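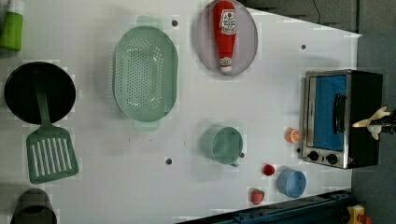 Chapter 4
Setting Out the Play Kitchen

By the end of this chapter you should be able to:
choose a starting set of pretend-kitchen pieces for a mixed-age room
lay out a table so that children can begin without being told how
explain to a parent why there is a strawberry in the toaster oven

Every early learning centre in Canada has a play kitchen, and every play kitchen has a missing lid. Educators new to the work tend to treat the area as furniture. It arrives in a box, it is assembled on a Wednesday after closing, and from then on it is expected to look after itself. The centre at Clandalstead, where much of the material for this chapter was gathered, spent two years under that arrangement. Its kitchen bin held 285 pieces at last inventory, most of them peas.

Nyokabi Mfaume, who took over the preschool room in February, put the bin in a cupboard and began again with one white table. Her rule was that a child should be able to see the whole kitchen at a glance. A frying pan went out with something to turn food over. A colander went out because three-year-olds will put anything in a colander, and will defend it. 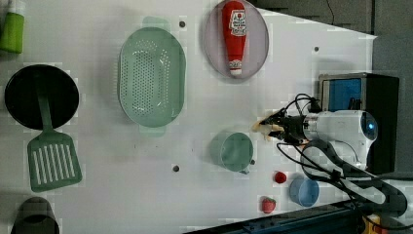 Figure 4.1 Cookware and a plate set out on a white tabletop. The slotted spatula rests across the round black dish, beside the colander.

Consider what the spatula is doing in Figure 4.1. Laid across a dish, it proposes a job. The same spatula upright in a jar proposes a sword, as Mfaume's colleague Yaw Osei can confirm from the shin down. Pairs of this kind are called invitations in the literature and "leaving it handy" everywhere else.

Colour matters less than the catalogues would like. The Ollel catalogue devotes 12 pages to it. Children at Clandalstead have served soup from a measuring cup, a bowl and a rain boot with equal confidence, and the customers sent none of it back.

Food should be scarcer than cookware. A little fruit and a bottle of ketchup will carry a restaurant through a whole morning, chiefly because somebody has to wait for the strawberry. Waiting is where the talking happens. So is the shouting, which we take up in Section 4.3.

4.1 Choosing the first pieces

Begin with the pan. Add one vessel that holds things and one that fails to, and watch for a morning before you add anything else.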